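Little Blocks on the Blue Mat
Gallery - June

Welcome, and thank you for stopping by the gallery! If you've been following along since the first pages you'll know how fond I am of plain wooden cubes, and this month I've given them a page of their own. They're the bare kind, with no paint and no letters on the sides, and I do think they look their best against a good strong color. The blue mat has mountains printed on it, in navy and royal and a very bright sky blue, and I never get tired of it.

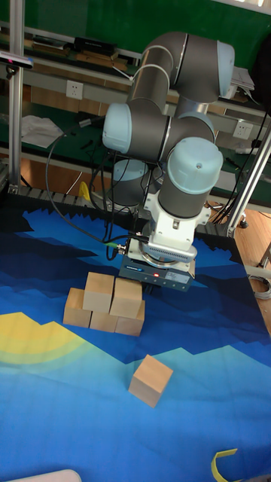
Three cubes along the bottom, two on top, and one more waiting on the mat.

A small pyramid like this one is where most of us began with blocks, I suppose. Three, then two, then one, and you have a little mountain to go with the printed ones behind it. Shoaib Lashari wrote to me after the last gallery to say that he built the very same shape on his grandmother's kitchen floor in Jorkberg, over and over, and that the top cube was always saved for whoever had been the most patient that day. (It was seldom him, he says.)

I like the stage with five cubes in place best of all. The second row sits across the joins of the first, the way bricks do in a garden wall, and there's that one spot at the very top still open. The sixth cube lies a little way off to the right, tilted on the mat, and you can see its top and two of its sides - a nice view of plain pale wood, with the grain showing on the cubes.
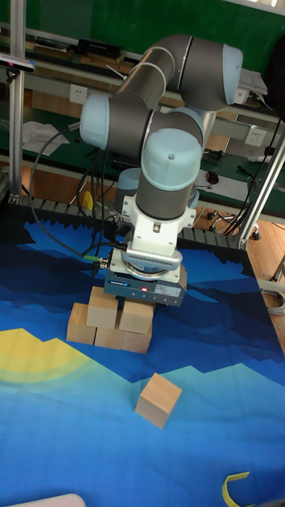 Colors, and the Yellow Corner
Máté Orbán asked whether the mat is blue all over, and I'm glad he did, as it gives me an excuse to go on about it some more. Look toward the left side and there's a curved patch of yellow coming in, with a paler, greenish yellow running around it. I think of it as a beach, though my sister is quite sure it's a moon, and we've agreed to leave it there.

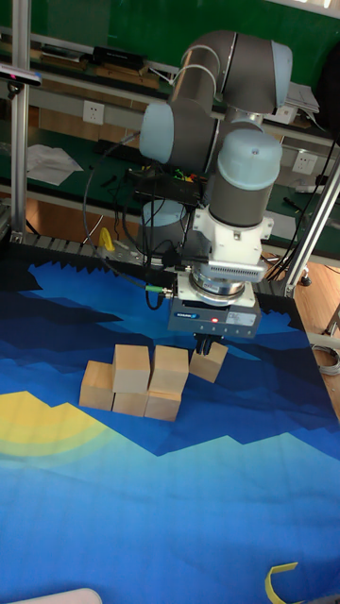
The edges between the blues are worth a look too, all jagged and stepped, dark toward the back and lighter as you come forward. Pale wood shows up nicely against every one of them. If you have a block picture of your own, do send it along, and tell me a little about who built what. The Mulirwood page has 177 of them now, and there is always room for more!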